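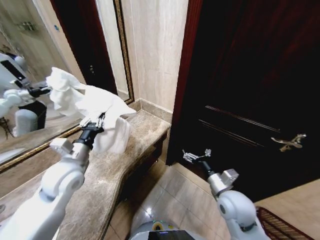
Section 3: Setting up your Cloutier backup drive

Read this section before you plug the drive in for the first time. You will need the drive, the cable that came with it, a free USB port and an account with administrator rights on your computer.

3.1 Connecting the drive

1. Turn on the computer and sign in.
2. Push the smaller end of the cable into the drive until it stops.
3. Push the other end into a USB port on the computer itself. Do not use a port on a keyboard or monitor.
4. Wait for the light on the front of the drive to turn steady blue. This can take up to 30 seconds.
5. Open your file manager. The drive is listed as CLOUTIER.

Note: If the light flashes orange, the port is not giving enough power. Try another port, or use a powered hub.

Caution: Keep the drive flat and still while the light is flashing. Moving it at this stage can damage your files.

3.2 Formatting

The drive comes ready for use with Windows. To use it with a Mac as well, format it as exFAT.

1. Copy the Onosstead folder from the drive to your desktop. It holds the backup program and your licence file.
2. Open the disk tool on your computer and select CLOUTIER.
3. Choose exFAT and give the drive a name.
4. Select Format and wait for the message that it has finished.
5. Copy the Onosstead folder back to the drive.

Caution: Formatting erases everything on the drive. Check the name twice before you select Format.
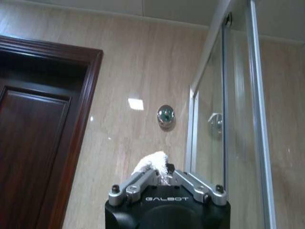 White cloth held in a gripper marked GALBOT.

3.3 Making the first backup

1. Open the Onosstead folder and start the program.
2. Enter the licence key printed inside the lid of the box.
3. Tick the folders you want to back up. Documents and Pictures are ticked already.
4. Select Back up now.

The first backup copies every file and may run for several hours. Later backups copy only what has changed. You can go on using the computer, but do not let it go to sleep.

Error 66 means that a file was open in another program. Close that program and select Retry. The files already copied are not copied again.

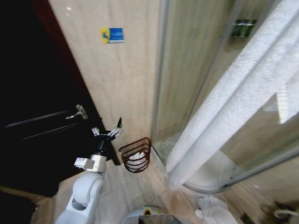
Reading time: 3 minutes

3.4 Setting a password

1. In the program, open Settings and then Security.
2. Type a password of at least 12 characters, then type it again.
3. Save the recovery code somewhere other than the drive.

Caution: Pulodville support cannot reset a lost password. Without the password or the recovery code, the files cannot be opened.

3.5 Automatic backups

Open Schedule and choose daily or weekly. The drive must be connected at the time you pick. If it is not, the backup starts the next time you plug it in. 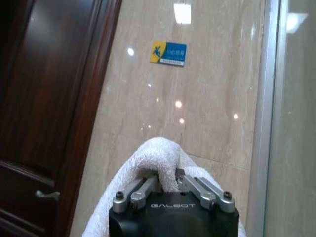
Older versions of a file are kept until the drive is nearly full, and the oldest are then removed first. The program stores up to 2,000 versions in all. To keep a version for good, right-click it and choose Lock.

3.6 Removing the drive

1. Close any files you have opened from the drive.
2. Select Eject and wait for the light to go out.
3. Unplug the cable from the computer first.

Section revised 13/06/2021 by Yaqin Kong. For fault lights not listed in this section, see Section 7.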